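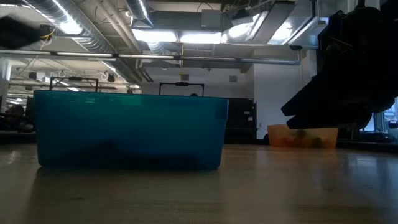
Drastum Hardwax Oil, review after one season

Drastum is a two-part hardwax oil sold for wooden worktops and benches. I bought the 900 ml tin from Skakudora and applied it to light-colored tops, sanded in stages and vacuumed before the first coat.

Mixing is by weight. The supplied cup has volume marks only, so a scale is needed. Pot life at room temperature was 17 minutes, shorter than the Josenano oil I used before. Work in small sections and buff off all excess with a white pad. Any oil left standing cures as a tacky ridge and has to be scraped.

I put on 2 coats. The second took very little product. Color shift is slight, a faint warm tone with no orange cast. Sheen depends on buffing: a light buff leaves a satin surface, and a full one brings up a visible gloss.

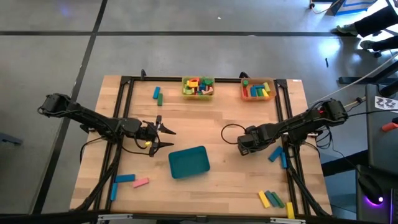

Butcher-block top, seen from directly above.

Water left overnight made no ring. Black coffee did. Scratches can be spot-repaired, but the patch edge shows in low light until it is rebuffed.

The lid seal is poor. Part A had skinned over by September, and I lost the top layer. Decant it into a smaller bottle.

Coverage: good. Odor: mild. Instructions: incomplete. I would buy it again for tops, and stay with Josenano for floors.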